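Learning to love the slow train

When I moved to Clernport I told everyone that I would buy a car before the winter. It is November now, my second one in this town, and I still do not have a car. I go to work in Clustolitz by the slow train, 46 minutes in each direction, and I would like to write down why I have stopped complaining about it.

In the first weeks I complained a lot. The train stops in places where I could not see any houses. At one of them, Nel, the doors open, the cold comes in, the doors close, and we go on. I used to look at my watch at every stop. My colleagues who drive are at home long before me, and they like to mention it.

What changed was a small thing. My phone was being repaired and I had to travel without it. On the first morning I was bored in a way I had forgotten. On the second morning I took a book from the shelf in the station waiting room, where people leave what they have finished. It was an old novel about a family who own a mill, with very small letters and 400 pages, and I was sure I would not get through it. My reading in English was always for work: letters, instructions, contracts. A novel is another kind of work. I had to learn many words for parts of a mill, and I do not think I will ever need them.

I finished it before Christmas. I brought it back and took another one, and this is how it has continued. I do not choose very carefully. If the first two pages are not too difficult, it comes with me. I have read a history of lighthouses, a cookery book from the first page to the last, and a crime story where the final chapter was missing – I still think it was the brother.

I should say something about the train itself, for those who are thinking of doing the same. Sit on the left side in the morning, because after Nel the line follows the water and the light is very beautiful when there is no fog. The heating is under the seats and it is either off or very strong, so wear something you can take off. The 12-trip ticket is cheaper than the monthly one if you stay at home on some days, as I do on Thursday. It is not written anywhere on the machine. You must ask at the window.

There is also the sleeping. I never sleep in the morning, but in the evening it happens, and once I woke up in Wesel, the end of the line, with the lights already half off. The next train back was an hour later. I ate a cheese sandwich on a bench there and read by the light of the ticket machine. I was angry for ten minutes perhaps, and then I was not.

My sister asks me if I am not lonely with so many hours on a train. I find it a strange question. There are always the same faces, and we nod to each other. The woman with the green bicycle keeps a seat for her bag until I come, and then she moves the bag. We have never said more than good morning. For me that is enough before eight o'clock.

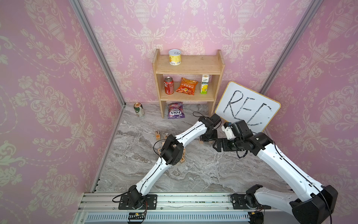
In spring they will change the timetable, and the early train will leave nine minutes earlier. I am not happy about this, but I have already moved my alarm clock twice this year and I suppose I can move it again. At the moment I am reading a book about bees, and I have reached the chapter on winter.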